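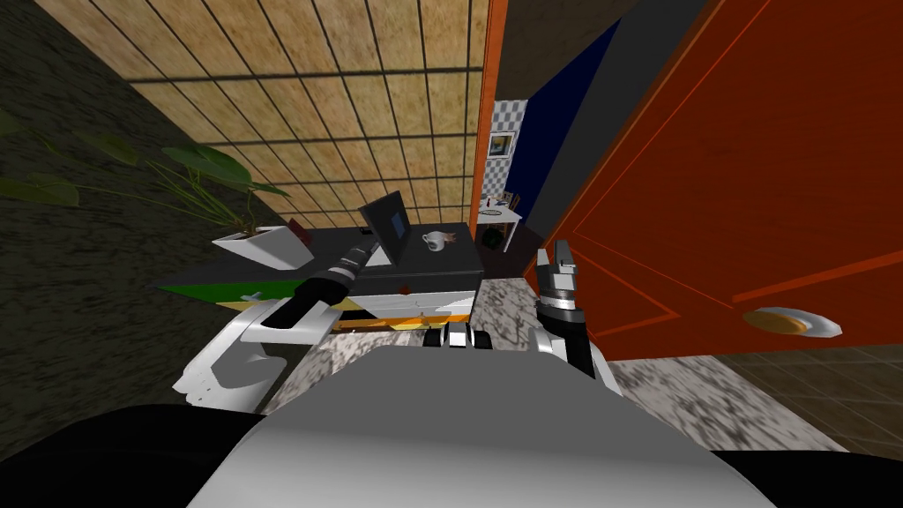

Gripper week, day 3. I have been told to pick one of two grippers for the two-armed robot by Friday. I have opened the same simulated door so many times that I now have opinions about its handle.

The contestants: the Sasano, two fingers, and the Clisodau, also two fingers, costs 2,000 more. The brochure says the difference is "compliance." My budget says the difference is 2,000.

Test one is the door. Round handle, which every gripper vendor on earth pretends does not exist. Their demo videos are all levers. Lovely long levers.

Sasano: 8 clean pulls out of 12. The other four it closed on the handle, slid off the front and carried on swinging the arm with great confidence, holding air.

Clisodau: 11 out of 12. On the miss it hit the door panel with a knuckle and the controller threw a fault I had to look up. The manual's entry for that fault is the name of the fault.

Yes, this is all in sim. Yes, I know about friction in sim. Agata Bortolotti has replied to every post of mine since 2016 to tell me about friction in sim. Hi Agata.

Test two, the mug on the desk. Both got it by the handle, both got it by the rim. Boring. I wrote "boring" in the results column and Stan (the spreadsheet is Stan's) changed it to "nominal."

Test three, close the laptop lid without shoving the laptop off the desk. Sasano wins this one and it isn't close. Skinnier fingertips. The Clisodau closes a laptop the way you close a car trunk.

Side note on controllers. I ran everything on Farneo's position controller first and then the impedance one. Switching controllers took the Sasano from 8 to 10 on the door. Switching controllers costs zero dollars. I have not told purchasing this yet.

Also moved the head camera up 2 inches, so now I see less of the robot's own chest and slightly more of what I'm reaching for. Radical stuff. The gripper still crowds the handle right when you want to look at it.

Where I am as of 2/14/18: cheap gripper, better controller, and I owe my wife dinner at a place where the door is somebody else's problem.

Agata has replied. It's about friction.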